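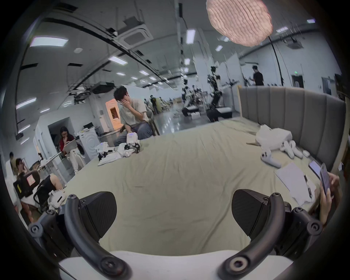 Pemham Upholstered Bed Frame
Section 5: Headboard, Mattress and Bedding

Read this section through before starting. The side rails, centre rail and slats must already be in place as described in Section 4. Two people are needed for steps 1 to 6.

5.1 Before fitting the headboard

The Pemham headboard is supplied fully upholstered, with vertical stitched channels on the front face and a light wooden frame. It is packed face inwards, with a foam sheet between the fabric and the carton.

1. Lay the carton flat on a clean floor or rug. Cut the tape along the short edges only.

2. Lift the headboard out by the wooden frame. Do not lift it by the padded panels.

3. Check the fabric for loose thread along the channel stitching. Trim loose ends with scissors. Do not pull them.

Caution: A blade pushed through the carton will cut the fabric. Damage of this kind is not covered by the Sarwood guarantee.

5.2 Fitting the headboard

4. Stand the headboard upright at the head end of the bed, channels facing the foot. One person holds it until step 6 is complete.

5. Line up the slots in the headboard legs with the threaded inserts in the end rail. Fit 2 bolts (part H) and 2 washers (part J) to each leg. Turn by hand until the bolt heads touch the washers.

6. Check that the top edge is level, then tighten all bolts with the key supplied. Work from one leg to the other in turn. Do not use a power driver.

Note: If the bed stands on an uneven floor, adjust the centre foot first. A headboard that leans after tightening is usually caused by a centre foot set too high.

Note: Leave a gap of 5 cm between the back of the headboard and the wall. On an outside wall, a wider gap may be needed to keep the fabric free of damp.

5.3 Mattress and sheet

7. Place the mattress on the slats and push it up to the headboard. It should touch the padding without pressing into it.

8. Fit the sheet at the two headboard corners first, then at the foot. Smooth it from the centre outwards. Creases left after fitting do no harm to the mattress and will ease with use.

9. Where a flat sheet is used, tuck the foot end, then the sides. Keep the tucked edge clear of the bolt heads.

New sheets in the Flimilberg range should be washed once before use. Wash plain colours separately the first time and follow the temperature on the sewn label. Do not bleach.

5.4 Using the bed as a work surface

The bed may be used for sorting, packing or paperwork. Observe the following.

Cap pens before laying them on the sheet. Ink will pass through a single layer of cotton and mark the mattress cover.

Do not charge telephones, laptops or battery packs on the mattress. Bedding holds heat.

Keep tools and hard parts away from the headboard. The fabric between the channels can be snagged by a sharp corner.

Remove plastic bags after unpacking and keep them away from babies and young children.

Warning: The maximum load is 100 kg on each side of the centre rail. Do not stand on the slats or sit on the top edge of the headboard.

5.5 Care

Vacuum the headboard with a soft brush, following the line of the channels from top to bottom. Blot spills at once with a dry white cloth. Wipe the wooden frame with a damp cloth and dry it straight away.

Retighten the headboard bolts 2 weeks after assembly and whenever the bed is moved. Replacement bolts and washers are supplied by MacLeod spare parts; quote the code printed on the inside of the end rail.

Section 5 revised Monday, August 5, 2024. Replaces the February issue.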